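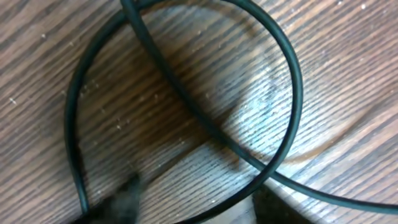
**Wrist camera only for cable untangling: crossing order results**

**prerk_dan** (original post)

Posting this before the write-up is finished, so expect holes. We've been testing whether a policy that only sees the wrist camera can work out crossing order on a single cable well enough to pick a good first grasp. No overhead camera, no depth.

Setup in short:

- one cable per trial, dropped on the table in a random coil
- the arm moves through 3 fixed viewpoints before it commits to a grasp
- a small network labels each crossing over or under, then a planner picks the segment to pull
- 1000 labeled crossings for training, all from the same table

On the test set the labels are good. Where it falls down is the planner step. If one crossing near the edge of the view is labeled wrong, the planner pulls the wrong strand and the loop tightens.

Code is in the Prerkavell repo under `cable/wrist_only`. Comments welcome, especially on the viewpoint choice.

---

**tablesaw_kit**

What's your baseline? "Labels are good" doesn't tell me much if most of your coils have two crossings and the top strand is always the one closer to the lens.

---

**prerk_dan**

Fair. The baseline is the Nirano overhead pipeline with the same planner behind it. Overhead still wins on grasp choice. Wrist only is close on easy coils and clearly worse once the cable leaves the view and comes back in.

And yes, the easy coils are over-represented. I'm rebalancing now.

---

**mo_lindqvist**

Dark cable on striped wood grain is a rough choice. In the picture up top one stretch of the cable lies almost parallel to the grain, and there's a patch of glare right inside the loop. I'd expect false edges all over that.

Did you try a plain mat?

---

**prerk_dan**

We did a mat run in June. Labels got a bit better, grasp success didn't move. I went back to the wood because I'd like the thing to work on ordinary tables.

---

**tablesaw_kit**

I don't buy that reasoning. You can't separate a perception failure from a planning failure if the background adds noise to both. Get the clean number first, then make it harder. Reviewers will ask for it anyway.

---

**hexnut**

Disagree with Kit here. I've read plenty of cable papers with a clean mat and a bright rope, and none of it carried over when I tried it on our bench. A noisy table with a weaker number is more useful to me. Report both and let people pick.

---

**mo_lindqvist**

Small point about shadows. The diagonal strand in that picture has a faint shadow along its lower side. Are you sure the network isn't reading the shadow as the over/under cue? Ours did that on the Misia data. We moved the lamp to the other side of the table and accuracy dropped to not much better than guessing.

---

**prerk_dan**

Not sure at all. The lamp has been in one place the whole time. I can mirror the lighting and rerun the test set without retraining. That's an afternoon of work.

---

**hexnut**

Also, how many trials per condition?

---

**prerk_dan**

32 — I know it's low. Each one takes a while with the resets done by hand.

---

**tablesaw_kit**

With 32 I wouldn't say "close" about anything. Put intervals on it.

---

**jun_cables**

Have you looked at the Hoshino method? They skip the over/under labels completely. The arm gives a small tug, watches which parts of the cable move, and plans from that. It needs about 40 extra seconds per attempt, but a wrong label can't sink the whole plan.

---

**prerk_dan**

Read it, haven't run it. My worry is that the tug changes the coil, and on tight ones it could make things worse before you learn anything. I could use it as a fallback when label confidence is low, though.

---

**jun_cables**

That's how I'd do it. Keep the tug very short.

---

**prerk_dan**

Okay, order of work: mirrored lamp test, then the mat numbers with intervals next to the wood numbers, then the tug fallback. I'll post the lamp result in this thread.

---

**mo_lindqvist**

Please post it even if it's bad.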